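Legislative Aide, District Office and Capitol
Office of State Representative Mavis Haverford

Posting status: Open until filled. First review of applications is on a Friday in December.
Hours: Full time, 40 hours a week, with evenings during session
Reports to: Chief of Staff
Location: Clerlow district office, with travel to the capitol

About the office

Representative Haverford is in her second term and serves a district that takes in the city of Clerlow, the town of Pettigrew and the farm townships between them. She sits on the Elections and Local Government Committee and the Transportation Committee. She won her last race by 1672 votes, and the district includes a good many people who did not vote for her. The office handles casework for all of them on the same terms.

The staff is small. There is a chief of staff, a constituent services director and one legislative aide. The current aide is leaving for graduate school, and this posting is for that position. It is a state job paid from the member's office allowance. It is not a campaign job, and the person hired may not do campaign work on state time or with state equipment.

What the aide does

During session, most of the week goes to legislation. The aide reads bills assigned to the member's two committees, writes a one-page memo on each before the hearing, and keeps the vote sheet current. Last session that came to nearly 300 bills. Some memos took ten minutes and some took two days. You will also draft amendments with the nonpartisan bill drafting staff, line up witnesses, and sit in on meetings with lobbyists, county officials and other members' offices.

Between sessions, the work moves to the district. The aide answers mail, helps with casework when the constituent services director is out, and travels with the member to town halls and county board meetings. We received 3000 letters, calls and emails on the township road funding bill alone, and every writer who gave a district address got an answer. Expect to write a lot of those answers.

Other regular duties:
Drafting short floor remarks, columns for the weekly papers and the monthly email update
Tracking local issues such as the Grallik Bridge closure and the Corkex plant water permit, and keeping the member briefed on them
Keeping the calendar when the chief of staff is away
Supervising one unpaid college intern each spring
Staffing the member at evening events, usually two a month

What we are looking for

You should have a bachelor's degree, or four years of work in government, journalism, law, community organizing or something close to those. You need to write clearly and quickly, and be willing to have your writing cut. You should be able to read a bill and explain to a person on the phone what it changes. You need a driver's license and access to a car — mileage is paid at the state rate.

It helps if you have worked in a legislature, a city hall or a county clerk's office. It also helps if you know the district, though we will consider applicants from anywhere in the state who can move to within 45 minutes of Clerlow by the start of session. Spanish is useful for casework and should be listed on your resume if you speak it.

We do not ask about party registration. You should be comfortable working for this member, and her voting record and floor statements are public. Please look at them before you apply. Applicants who disagree with her on one bill or another are welcome. An applicant who disagrees with her on most of them will probably not enjoy the job.

Pay and benefits

The position is on step 11 of the legislative staff schedule. The schedule is published by the personnel office, and we cannot go above the step. Benefits are the same as for other state employees and include health and dental coverage, the state retirement plan, and vacation that begins accruing on the first day. Vacation is not approved during the last three weeks of session. Comp time earned in session can be used through the end of summer.

Housing at the capitol is not provided. Most aides from outside the metro area share an apartment during session, and the chief of staff can put you in touch with people who are looking for a roommate. 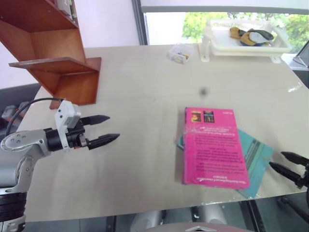

A paperback, back cover up, on a white table.

How to apply

Send one PDF containing the following, in this order:
A cover letter of no more than one page
A resume
A writing sample of two pages or less, written by you alone and not edited by someone else
The names and phone numbers of three references, at least one of whom has supervised you

Address the application to the Chief of Staff and mail or email it to the Clerlow district office. Put "Legislative Aide" in the subject line. Please do not send letters of recommendation. We will call references only for finalists, and we will tell you before we do.

The interview process has two parts. The first is a half-hour phone call with the chief of staff. Finalists then come to the district office for a 90-minute visit, which includes a timed writing exercise and a conversation with Representative Haverford. For the exercise you will get a short bill and a set of committee notes and be asked for a memo. A computer will be provided. If you need an accommodation for any part of the process, call the office ahead of time and we will arrange it.

Everyone who applies will hear back, including those we do not interview. The start date is flexible, but we would like the new aide to overlap with the current one for at least a week.

The Legislature is an equal opportunity employer. Employment is at will and is conditional on a background check run by the personnel office. Questions about the position can be left on the district office voicemail after 5 p.m. or asked in person during walk-in hours.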